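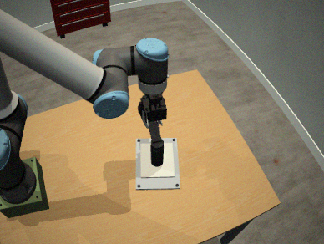

Opening and extracting multi-part archives: frequently asked questions

Last reviewed 2024-11-20 by Tamara Skoryk, Plendus help desk

What is a multi-part archive?

It is one compressed archive cut into several files of a fixed size. The parts hold a single continuous stream of data, so a part from the middle of the set is no use without the parts before it. People split archives to fit under upload limits or to move them on drives that can't hold very large files.

How do I recognize one?

Look at the file extensions. The common patterns are:

name.7z.001, name.7z.002 and so on
name.part1.rar, name.part2.rar and so on
name.rar, name.r00, name.r01 (older RAR sets)
name.z01, name.z02, ending in name.zip

If Windows hides known extensions, turn them on first. In File Explorer, open the View menu, go to Show, and check File name extensions.

Which part do I open?

For 7z sets, open the file ending in .001. For newer RAR sets, open part1 (or part01, depending on how many digits were used). For older RAR sets, open the .rar file. For split ZIP sets, open the .zip file, which is the last part even though it sorts differently from the rest.

You only open one file. The program reads the others on its own. Do not extract each part separately.

Which program should I use?

On Windows, 7-Zip handles all of the patterns listed above. Right-click the correct part and choose Extract to a new folder. On Linux, the 7z command does the same job:

7z x name.7z.001

The archive tool built into Windows does not handle split ZIP sets reliably and is not supported by this help desk.

I get a message that a volume is missing. What now?

Check these points in order:

All parts are in the same folder.
The numbers run without a gap.
The base name is identical in every part. Browsers often add (1) to a file that was downloaded twice, and that is enough to break the set.
No part still has a temporary extension such as .crdownload or .part at the end.

Rename any file that doesn't match and try again. Renaming does not alter the contents.

The parts are all there, but extraction stops with a CRC error.

A CRC error means the data read from the archive does not match the checksum stored when it was made. The usual cause is a damaged or incomplete download. Compare the sizes. In most sets every part except the last is exactly the same size, to the byte. A part that is smaller than its neighbors and is not the last one should be downloaded again.

If the sizes match, ask the sender for checksums. In PowerShell:

Get-FileHash name.7z.003

The default is SHA-256. Make sure the sender used the same algorithm before you compare values.

Can a damaged set be repaired?

Sometimes. RAR archives can include a recovery record, which WinRAR can use through its Repair command. The record has to be added when the archive is made. Formats without one – 7z and ZIP among them – need a fresh copy of the bad part, or separate PAR2 files if the sender supplied them.

How much disk space do I need?

Plan for the full size of the parts plus the full size of the extracted contents. A set of 14 parts that unpacks to 81 GB needs the 81 GB free in addition to the space the parts already take up. Some programs also write to a temporary folder, which may be on a different drive.

If the target drive is formatted as FAT32, no single extracted file can reach 4 GB. Use exFAT or NTFS.

Can I join the parts into one file first?

For 7z sets ending in .001, yes. From the Windows command prompt:

copy /b name.7z.001+name.7z.002+name.7z.003 name.7z

The /b switch is required. This does not work for RAR sets, where each volume has its own header.

It asks for a password. Can you remove it?

No. Request it from whoever made the archive. For sets on the Novholm share, write to Digby Ruawai and include the full name of the first part.

When can I delete the parts?

After extraction finishes without errors and you have opened some of the files. Sets on the Novholm share are kept for 19 days, and the limit does not change before January.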